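**Altcombe canal path closed again after the freeze?**

**turkus80** wrote:

Went down Monday before work and the barrier was up at the lock end. Does anyone know if the whole path is shut or only the stretch by the footbridge? The city page still says open.

**Teresa Gajewski** wrote:

Whole thing, from the lock to Brunet Street. They salted the street side and left the canal side alone. The 641 bus is running but it was 9 minutes late both ways.

**wolar_skater** wrote:

Ice looked good to me. There were kids on it by the boathouse all afternoon. I don't see why they close the path when people are going to walk on the canal anyway.

**Teresa Gajewski** wrote:

Looking good and being good are two separate things. The boathouse end has a drain coming in and it never freezes right. My brother went through there up to his knees.

**turkus80** wrote:

I'm with Teresa on the ice, but closing the path is overkill. Spread some sand and put up a sign. I have to walk an extra six blocks now.

People coming from the Wolar side could use a map of the detour.
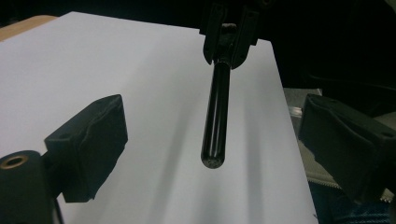 *Black rod over the white paper, wooden tabletop*

**wolar_skater** wrote:

You don't need a map. Go up Brunet, left at the bakery, down the steps.

**brunet_h** wrote:

The steps are worse than the path. Solid ice with no rail on the lower half. Take the ramp behind the library.

**wolar_skater** wrote:

I did the steps this morning and was fine.

**turkus80** wrote:

Ramp for me then. Will check the barrier again tomorrow at 7 and post if it's gone.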